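CHAPTER 6
Collecting Demonstrations

6.1 What this chapter covers
6.2 The unit of collection: the episode
6.3 Choosing a task and its starting states
6.4 Where the cameras go
6.5 Labels, notes and rejects
6.6 Splitting the set
6.7 Exercises

6.1 What this chapter covers

Chapter 5 treated the training set as given. A policy was fitted to pairs of observations and actions, and we asked how well it did on pairs it had not been shown. In this chapter we go back a step and ask how the pairs are made. Most of the time spent on a learned manipulation skill goes into this step, and most of the faults found later can be traced to it.

We follow one task throughout: taking towels and cloths from a laundry basket, spreading them on a flat surface, and folding them. Cloth is a good subject for a chapter on data. A rigid block has a position and an orientation, six numbers in all. A crumpled cloth has no short description of that kind, and two cloths dropped into the same basket will almost never land the same way twice. The learner must therefore be given many examples, and they must differ from one another in ways that matter.

The worked example uses the Adlow collection, which was recorded by teleoperation on a single bench. An operator moves the arm, and the joint positions, gripper opening and camera images are stored together at a fixed rate. The full set holds 619 episodes. We will use a smaller part of it in the exercises.

Figure 6.1 comes from the wrist camera. The basket contents overlap, so that some pieces show only as a strip or a corner. A policy that picks the top item must learn where one cloth ends and the next begins, often from a change of color and a fold line and little else.

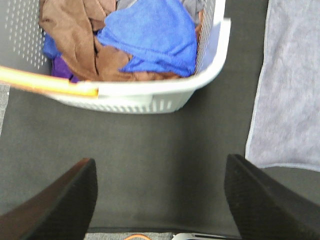 Figure 6.1 Wrist camera view of the basket, with the gripper fingers open.

The wrist view has a known weakness. It moves with the hand, so the same basket looks different at every step of an approach, and objects close to the lens blur or hide what lies behind them. Its strength is that the fingers are always in it. When a grasp is about to miss, the wrist camera is usually the one that shows by how much.

6.2 The unit of collection: the episode

An episode is one attempt at the task, from a defined start to a defined end. Both ends need to be written down before recording begins. In the Adlow collection, an episode starts with the gripper open and clear of the basket. It ends when the cloth has been released and the arm has returned to its rest position. Time spent by the operator setting out the next cloth is not recorded.

Long tasks may be cut into stages, each with its own start and end. The towel task is cut into three:

Stage A. Remove one item from the basket.
Stage B. Spread the item on the surface.
Stage C. Fold the item and set it aside.

Cutting a task this way has a cost. The end of Stage B must look like the start of Stage C, or the learner will meet states at run time that it was never shown. If operators spread every towel by hand before recording Stage C, the towels will be flatter and squarer than any the arm could have laid out by itself. The policy then folds well in testing and poorly in use. We return to this problem in Section 6.3 under the name handoff mismatch.

Figure 6.2 gives a fixed-camera view of a spread towel. Note the top-right corner, which is folded over on itself, and the outline, which is wider at the bottom than at the top. Both are ordinary states for a spread cloth and should be represented in the training set. An operator who straightens every corner before pressing record is removing the cases that the learner most needs.

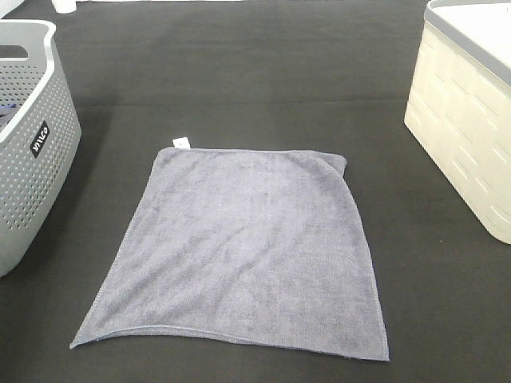 CHAPTER 6 COLLECTING DEMONSTRATIONS 143

The fixed camera sees the whole towel and keeps the same viewpoint from one episode to the next. This makes it the better source for judging whether a stage is complete. The hem gives a usable outline, and a care tag, when it is in view, helps to tell one corner from another. A policy may come to rely on such a tag more than we would like. Exercise 6.4 asks you to test for this by masking it.

6.3 Choosing a task and its starting states

Suppose we have the time to record 40 episodes of Stage C in one session. We could record all of them with one towel, or we could change the towel, its angle and its place on the surface as we go. The first choice gives a policy that learns quickly and fails when the towel is moved. The second gives a policy that learns slowly and may need more sessions before it works at all.

A practical method is to draw up a list of starting states in advance and work through it in mixed order. The list used here has 18 entries. Each names a cloth, an angle, and a condition such as "one corner turned under" or "lower edge uneven." Operators set up the state as written and do not improve it. If a state cannot be set up, it is skipped and the skip is logged.

The objects around the work area also need a decision. A basket or bin that stands in the same place in every episode becomes part of what the policy knows. If it will stand there in use, this does no harm. If it may be moved, then it must be moved during collection as well, and far enough that the change can be seen in the images.

Before reading on, write out five starting states for Stage A. Keep your list. You will need it for Exercise 6.1.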